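Home | Notebook | Protocols | People | Log in

July, 4:40 pm
by Timothée Le Goff

Long day of collecting for Kitelex! Goal was 90 good episodes of picking and placing with the toys and kitchen bits, and Leif wants 225 before we retrain (we'll see).
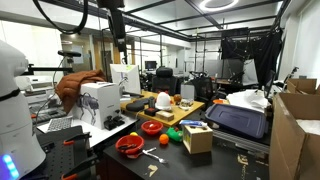 Black table, toothpaste on top of the box.

I tossed 9 episodes for sloppy starts, my fault, I kept rushing the reset. Leif says mix up the bowls more, so I'm doing that.
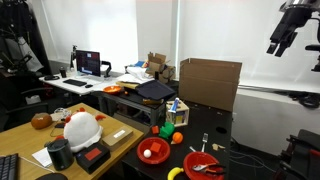 Two red bowls, pliers in one.

Still to do: relabel the last 5, then back up.

2 comments | Share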